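I finally made it to the Ellcombe sculpture show, and I've been grinning ever since! Piyumi Begum told me to go in the morning for the light, and she was right.
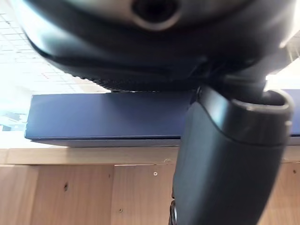
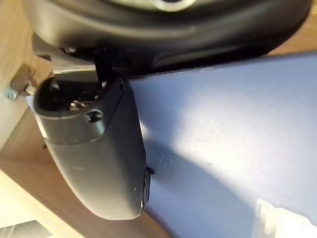
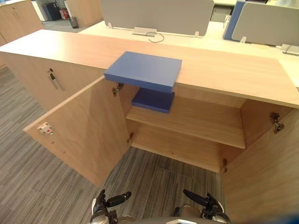
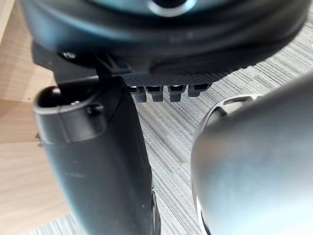

Page last changed: Apr 2, 2023

The first room is all early bronzes by Anoma Wijesinghe, most of them small enough to hold in two hands. I love how rough she left the backs - you can find her thumbprints if you crouch down (I did, and my knees let me know later). Then you turn the corner and there's Postma, her big standing figure, all 890 pounds of it, balanced on three thin legs. I walked around it so many times that the guard started smiling at me.

Upstairs is Ruwan Wanigasekara's carved limestone, which I only knew from the catalog. The photos don't prepare you for the surface at all! He works it with a toothed chisel and then stops, so the whole thing looks combed. My favorite was a reclining head from his years in Skellora, with one ear polished and the other barely started.

I stayed for the 45-minute talk by Debashish Amarasinghe too, mostly on casting and patina. He passed around a wax model and let us all handle it, which made my day. The show stays up through September, and I'm already planning a second trip with my sketchbook.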